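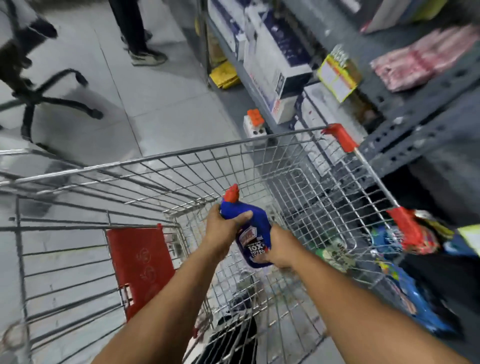

Should toilet cleaner travel in the same trolley as food?
It may, provided that it is kept upright, capped and apart from anything packed in paper or thin film.

Roswitha Kettler
The above is the wording proposed for the Plumeck residents' shopping guide. Members are invited to comment before the guide is issued to all 44 units.

Ehab Ouazzani
I support the wording. I would add that cleaning products should be bagged separately at the checkout.

Aksel Bech
I must disagree in part. A sealed bottle presents little risk, and a separate bag for one item is wasteful. The September draft asked only for a firm cap, and that was sufficient.

Ehab Ouazzani
With respect, caps do loosen. A reusable bag kept for this purpose would meet Mr Bech's concern.

Roswitha Kettler
Noted. The second section concerns choice of product. Residents are asked to read the label at the shelf and to choose glass cleaner for mirrors and toilet cleaner for the bowl only. Brands such as Harpic and Colin may be bought at the resident's discretion.
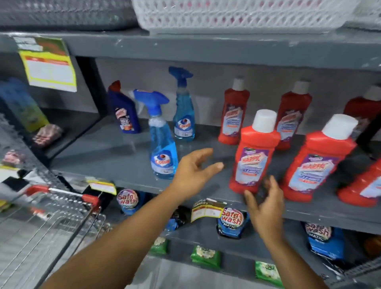
Sólveig Stougaard
Could the section also state that residents should finish one bottle before buying the next? The shared cupboard on level 7 is overfull, and several bottles of the same cleaner are open at once.

Aksel Bech
Agreed. I maintain my objection to the separate bag.

Roswitha Kettler
Both points will be recorded. Comments remain open until the guide goes to print.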